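OK, thread time. I've spent most of March rewriting the house rules for our tabletop pick-and-place cell, and a few of you asked what ended up in them. Some of this will be obvious if you do it for a living. Bear with me!

Rule one is about cables. Nothing crosses the work surface unless it's listed on the setup sheet, with its route drawn in. Our old sheet had no box for this at all (my fault, I wrote it). The new one does, and whoever sets up signs it.

Rule two: fingers open fully before any approach move. Fully! Half open is how you nudge things around and then spend an hour blaming the vision software.

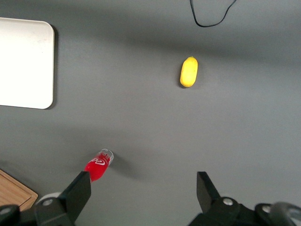 Wrist cam, fingers wide. Red bottle lower left, yellow toy lemon or similar farther out, cable up top.

Rule three is clearance. We used to write "leave enough room," and everybody had their own idea of enough. Now it's 65 mm between any two loose items at the start of a run, measured with a printed spacer. Vichien Boonchu cut us a stack of them and they live in the drawer with the hex keys.

If you're closer than that on purpose, fine, but log it as a crowded start. We went back through 437 old runs and 238 of them had no start layout written down. You can't compare anything with that. I was pretty embarrassed, I'm not gonna lie.

Rule four, bolts on the gripper brackets get checked by hand at the start of every shift. Takes 2 minutes. Paint marker line across the head if you want to get fancy, we're still arguing about that one.

Rule five came from the folks at Jutenis, who share our checklist template: one person calls the run, and only that person hits start. Everyone else can call stop, any time, no explanation needed. New people especially. I love this one so much.

Still open: what to do about see-through parts like clear caps. Sakau's draft says treat them as a separate object class, I'd just flag them on the sheet. If your shop has a rule for this, send it over, I'm collecting them until the next revision.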